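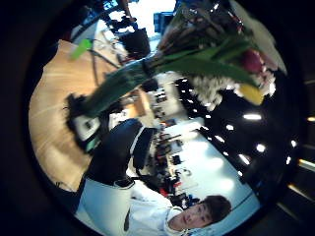 **By Apolinar Gallegos** | Gear for festivals and weekends away | February

# The Celtska Demby: a folding wagon for festival people

I've hauled chairs, coolers and one very unhappy tent across a lot of festival fields, and most of the wagons I used along the way ended up at the dump with a bent axle. The Demby is the first one I've wanted to write a whole page for. It's a four-wheel folding wagon from Celtska, made for grass, gravel and that churned-up stretch between the parking lot and the gate.

The wheels are the best part! They're wide and a little soft, so they roll over ruts where a skinny wheel would dig in and stop dead. I pulled mine through two days of rain at the Clarnia folk weekend with a full cooler in the back, and I was still cheerful at the end of it (my brother, carrying his chairs by hand, was less so). The handle is long enough that the front edge doesn't clip your heels, and it locks upright when you're standing in line.

## What you get

- Steel frame, powder coated, folds from the center strap
- Load limit of 70 kg
- Canvas liner that unsnaps for washing
- Two mesh pockets at the back
- Carry bag with a shoulder strap

The standard model is part number 2176. The 2208 has the same frame with a rain cover and a rear brake — get that one if your festival is on a hill. 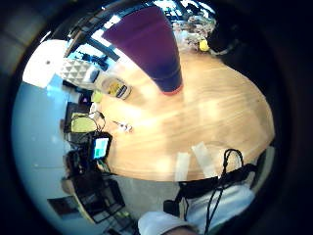 Folding takes one pull on the strap in the floor, and then the sides come in and the whole thing stands on its end by itself. Mine lives in the hall closet between trips. Before a festival I open it up indoors and sort everything first, small stuff on a table so I can see what's coming. A round wooden one with good window light, like the one in the photo, is just right for that, and a tall purple cup like the one standing on it would go straight into a mesh pocket. Heavy things go over the front axle, blankets on top.

## Spare parts

Wheels, liners and handle grips are sold one at a time, and you can swap a wheel with the little wrench that's clipped under the frame. The spare wheel is part 1418 and fits both models. Wongsuwan makes a clip-on shade that fits the side rails too, though you'll have to take it off before you fold.

One thing to check is your trunk. The Demby folds flat, but the wheels stay on and they do stick out. I drive a small hatchback and it goes in fine with one back seat down.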